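Ticket: Dishwasher leaves the bottom rack gritty and stops with 34 minutes showing
Product: Trorik slimline dishwasher
Opened by: Zeyu Shen
Status: Solved, left open for comments

Hi all, me again (I had the thread about the squeaky door in May, which is fine now, thank you!). New problem, and I'm going to write everything down as I go because last time I forgot half of what I'd tried and had to do it twice.

The short version is that the normal cycle gets most of the way through, sits at 34 minutes remaining and just stays there. No beeping, no error code, you can hear the drain pump humming to itself. If I hold the start button it resets and I can run it again, but the bowls on the bottom come out with a sort of sandy film on them. The glasses up top are okay.

Tried so far:

Cleaned the filter. It was gross but not blocked. No change.

Ran it empty on the hottest program with a cup of white vinegar in the top rack. Smelled like a chip shop, still stopped at 34.

Checked the drain hose behind the cupboard. It had been squashed flat against the wall, so I pulled the machine out and gave the hose a proper loop up under the bench. I really thought that was it! It got past 34 once, then went back to its old tricks that evening.

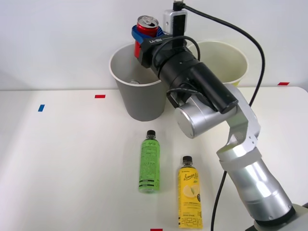 Swapped detergent as well, from the Pramodby tablets to plain powder, and the film on the bowls got a bit better. I was using a whole tablet for a half load, so that might be a separate thing altogether. Our water's pretty hard too and I'd let the salt run right down. Topped it up, wiped the seal, went to bed annoyed.

Reply from Paavo Niskanen
Hi Zeyu, nice clear notes. When you had the filter out, did you look underneath it? There's a little plastic cover over the pump impeller on that model, held with one screw. Switch it off at the wall first, bail out the water with a cup or a sponge, then take the cover off and see if the impeller turns freely. Watch for broken glass. It's also worth checking where the hose joins the sink waste. If the sink was replaced after the dishwasher went in, sometimes the plumber leaves the blanking plug half drilled.

Reply from Zeyu Shen
Okay, so! Power off, 20 minutes with a sponge and a very old measuring cup, and there was an olive pit wedged beside the impeller, plus 2 bits of what I'm fairly sure is the wine glass we broke at Christmas. Fished it all out with tweezers (wear gloves, I nicked my thumb). The impeller spins now - a bit jerky, but Paavo tells me that's just the magnets.

Checked the sink end too and the plug is drilled out properly, so no drama there.

Ran a full load on normal this arvo and it went straight past 34 and finished. Bowls are clean, no grit. I've done another since, with the big Holtano casserole dish in the bottom, and that was fine as well.

Only leftover question: the salt light is still on even though the tank's full. Does it need a few washes to catch up, or is there a reset I've missed?

Reply from Paavo Niskanen
Give it three or four washes. If it's still on after that, take the salt cap off and check the float isn't stuck down.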